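Workshop notebook, Gakside
March 23, 2024

Table day! I have been looking forward to this one all week. The Wurkasdale kitchen corner finally has enough in it to lay out properly, so I cleared the big brown top and started placing things as they might sit in the finished room.

Brown is a lovely ground to work on. Everything pale jumps off it, and the darker pieces go quiet and let the others talk. I had my doubts when we picked it in November (I wanted the white one, and said so at length), but I take it all back. White floor, brown table, and then the colour comes from the crockery.

The corn is my favourite thing on there. Two cobs in the shallow wicker basket, laid on the slant, and they warm up that whole side of the table. I tried the same basket with bread rolls first and it looked like a café counter. Tried it with lemons and it looked like every other kitchen we have done. Corn it is. The braided rim is good too, nice and tight, and the weave is dark enough to set off the yellow.

Mug tree next. I moved it 9 cm back from where the Sekby plan had it and it is so much better there – you can get a hand in to unhook a mug without knocking the basket. The teal mug with the mustard inside and the pink one with the plum inside were a gamble as a pair. Hung either side of the post they get on beautifully, and the insides are the best bit, so it pays to have the mouths tipped where people can see them. Leave the other pegs free. I did try filling them and it went fussy straight away.

Plates: grey, with the ridges. I like these more every time I pick one up, the rings catch the light when the plate is tilted. They want to live near the front left, within reach of whoever is sitting down.

The light blue pot with the cream knob stays at the front edge for now. Sweet little thing. Could swap with the basket if the corner feels heavy once the chairs are in.

To do on Monday:
– measure from mug tree post to back edge and write it on the plan
– try the Kim cloth under the basket, folded small
– second go at the left side, wooden box in and then out, and compare
– order felt pads, pack of 15

Nearly 8 by the time I stopped and I could happily have carried on. 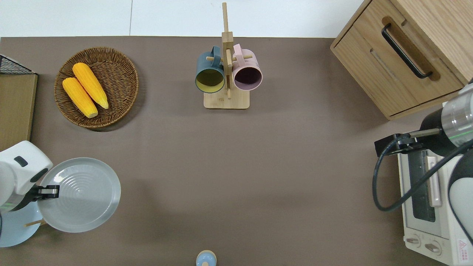

Notebook 2, p. 15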